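Print this page | E-mail this page

Household Waste and Recycling, Session 5: Storage and Sorting at Home

Most of the errors found at the Flaltbridge sorting line start in the kitchen. The usual problem is food left in tubs and jars. A quick rinse is enough – labels can stay on.

The Skernton survey covered 380 households over seven weeks. Around 60 per cent kept one container for everything dry and sorted it on collection day. Wu treats these as "late sorters" in the reading.
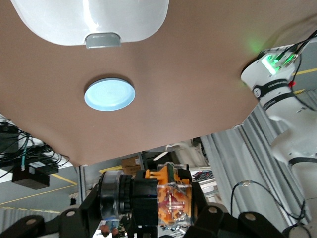

Late sorters put more glass in with paper than the other group did. They also threw away less overall, and we will come back to that when we look at packaging.

For next time, read Ho-yin Wu, chapter 7, and note how the word "contamination" is used. Bring your own figures for one week if you kept them.

Shares: 5 | Comments: 0

We use cookies to improve this site. Accept | Settings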